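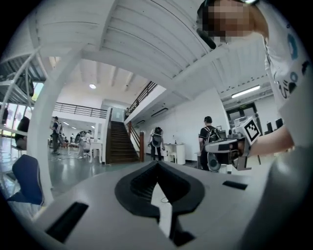 Umbridge Labor Council questions Grernlow's claims after open day on hand-held robot grippers

UMBRIDGE, March 2023. The Umbridge Labor Council today published its notes from the Grernlow open day, where the company showed visitors how people with hand-held grippers record the movements it plans to use to train warehouse robots. The Council thanks Grernlow for the invitation. It does not share the company's view of what the demonstration proved.

Grernlow told guests that its first robots will be ready for paid work by June. No robot did any paid work at the open day, or any other kind. What visitors saw was people at work, with grippers in their hands and backpacks on, in a hall with cables on the floor.

"I went to see automation and I watched people picking things up," said Lindiwe Mokgethi, who led the Council's visit. "They were good at it. I would like to know what they are paid, and I asked twice."

According to a handout given to guests, the company has collected 2,625 recordings and wants 3,000 before training starts. The handout does not say how many of those were thrown out, or who checked them. Johannes Xaba, head of demonstrations at Grernlow, said the numbers were "on track" and that failed attempts are also useful to the software. He declined to give a failure rate.

The Council also takes issue with the claim that the system will handle 80 percent of packing tasks at the Ngcobo depot, which employs 1,280 people. Asked where the figure came from, Mr. Xaba said it was an internal estimate based on a list of task types. Three of the Council's members have packed at Ngcobo. None of them had seen the list.

"A task on a list is one thing. A wet box with a torn label at the end of a shift is another," said Ruan Swanepoel, a former shift lead at the depot. "Show me that one and I'll come back."

The markers fixed to the grippers drew plenty of questions. Staff said they help the software follow where each tool is, and that part of the talk was clear and well given.

The Council has asked Grernlow for three things in writing: the pay and hours of the people making the recordings, the full list of tasks behind the 80 percent claim, and a test at Ngcobo with depot staff present. No reply had come when this release went out.

Press contact: Brigitta Hauser, Umbridge Labor Council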